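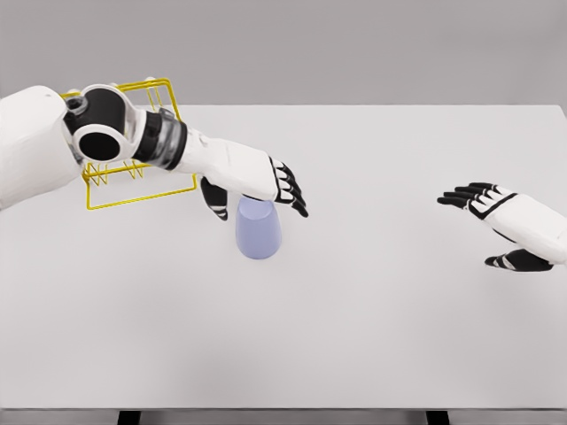 The Sterkano grip stall is a control fault in two-armed humanoid robots, first written up for the Cleva upper-body platform and named after the test suite where it showed up. The robot brings one hand down over an object, closes part of the way, and then stops. No alarm, no error code. The arm holds its pose until someone steps in or the run times out. It was found in simulation, in a dish-handling task built from very little: a table, a yellow wire rack and a lavender cup, with the left hand coming down on the cup from above, fingers on one side and thumb on the other. The right hand has no job in that part of the task and stays open off to the side.

Also called: top-grasp stall, cup stall, "the Sterkano" (informal).

History

Reported on June 27, 2021 by Orlando Quispe, then a test engineer at Tamayo, during a batch of 1,000 simulated runs. 253 of them ended in a timeout. The first guess was a bad friction value for the cup, and the value was changed twice with no real effect. Quispe then replayed the joint logs and saw that in the stalled runs the thumb had reached its torque limit before any of the fingers did. A second batch of 600 runs, with the start position of the cup moved closer to the rack, stalled more often. The count for that batch was never published.

The fault was seen on hardware in August of the same year, at Sindinum, a contract test lab. Early accounts say the hardware case came first. This is wrong, the lab was working from Quispe's report.

Cause

Two checks that wait on each other. The grasp controller will not finish closing untill it gets contact from the thumb and at least two fingers. The arm controller will not move down any further while the thumb torque is at its limit. If the thumb lands early on a sloped wall, as with a cup that is wider at the top than at the base, it pushes at a bad angle and hits the limit while the fingers are still short of the surface. Hand waits for arm. Arm waits for hand.

Collision padding makes it worse. The planner keeps a margin between the forearm and anything fixed nearby, and a wire rack is treated as a solid box, gaps and all. With the arm reaching over the rack the planner has few ways to back out and try a new angle, so the retry step quietly fails. Quiet is the main problem — the retry code returned "complete" wether or not a new path had been found.

Safety

The stall was at first classed as a nuisance. It was moved up to a safety matter after the Sindinum tests, for two reasons. A stalled arm looks like a parked arm but the motors are still live and under load. And when the object is taken away by a person, the thumb torque drops, both checks clear at once, and the hand closes at full speed. A technician at Sindinum had a finger pinched this way. Minor injury, no lost time.

Advice issued afterward was short. Press the stop before reaching in. Don't pull the object free. Treat any pose held longer than 30 seconds as a fault, even with a green status light.

Fix

Cleva's control software was changed so that thumb torque at the limit with no finger contact counts as a failed grasp. The hand opens, the arm lifts straight up and the run is logged as an error. The retry step now reports when it finds no path. Older units need the update put in by hand, and units still on the first controller board can't take it at all; for those the timeout was shortened instead.

The original task is still part of the Sterkano suite as a regression test, with the rack left in place.

See also: Deadlock; Emergency stop; Grasp planning; Torque limit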